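The Sermon Box

February 16, 2022

Our church in Mollamport has recorded every sermon preached in the building for longer than I've been alive, and as of January the recordings are my problem. I said yes to this in the parking lot, with a casserole in each hand, which is how I say yes to most things.

The tapes live in the closet behind the choir room. I had pictured a shelf. There are 1000 cassettes in there, give or take nothing, because a previous keeper numbered every one and left a notebook. The notebook gives the number, the Bible passage and a grade. Tape 9 got a C. It's on patience and runs an hour and a half, and having now listened to it I'd call the C generous.

I bought a secondhand Carard deck to play them through the laptop. It eats tapes, but politely, and gives most of them back. The real trouble is that a cassette copies at the speed a preacher talks, and ours were never in a hurry. I do two in the evening while I fold laundry. Anything on Leviticus I save for ironing. 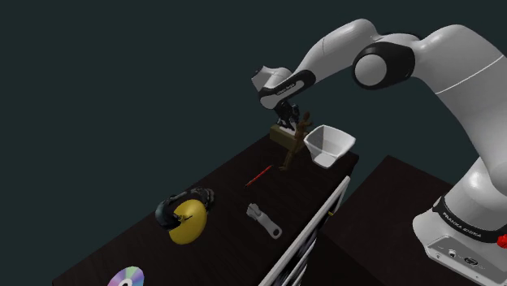
Just put up the good ones, wrote a reader from Zitmont after my last post, since half of any preacher's sermons are the other half with a different opening story. I've thought about that more than I'd like. It's true that the same lost hiker turns up in three separate decades, on a different mountain each time, and is always found just before the offering.

But I don't trust myself to pick. The sermon I'd have thrown out first was a mumbled one on Ruth, with a furnace banging all the way through it. I played it with half an ear and then sat down on the stairs and played it again. The notebook gave it a D. So everything goes up, furnace included, and people can skip what they want to skip, as they did the first time around.

A few things I've settled on, in case you have a closet of your own:

1. Wind each tape all the way forward and back before you play it. Old ones stick.

2. Leave the coughing in. I spent a whole evening cleaning it out of a Christmas Eve service and it sounded like the man was preaching to furniture.

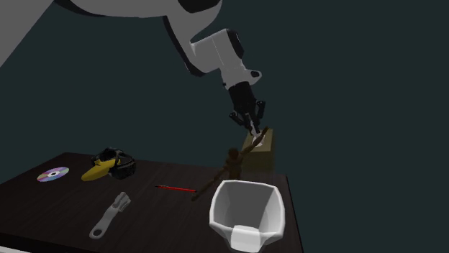 3. Name the files by passage and year. I started out using the sermon titles, and there are nine called "Are You Ready?"

The first batch is on the church website now, under Tang, the name of the old chapel out on the county road where the earliest ones were made. The sound is rough and somebody's baby has a lot to say during Amos. I'm on tape 41 tonight, Second Kings, graded B minus.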